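So the old PC finally gave up, right in the middle of me sorting through over 2000 holiday photos from Pundside. Black screen, no beep, nothing! I did what I always do and rang Constanza, who told me to stop pressing the power button and go and make a cup of tea.

I've had the thing nine years and I'd never once seen the inside of one until this month. I was expecting, I don't know, something tidier? A computer with its side panel off is mostly a dark green board absolutely crammed with little bits. 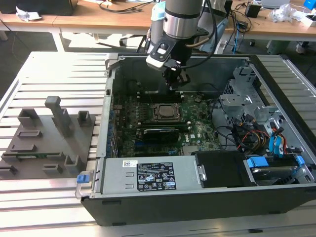 What I've lost (and what I haven't)

The Pundside pictures are fine, they were still on the camera card. The December ones from Kelthorpe are another matter, all 814 of them, and I'm a bit gutted about the harbour ones. Backups from now on, I promise!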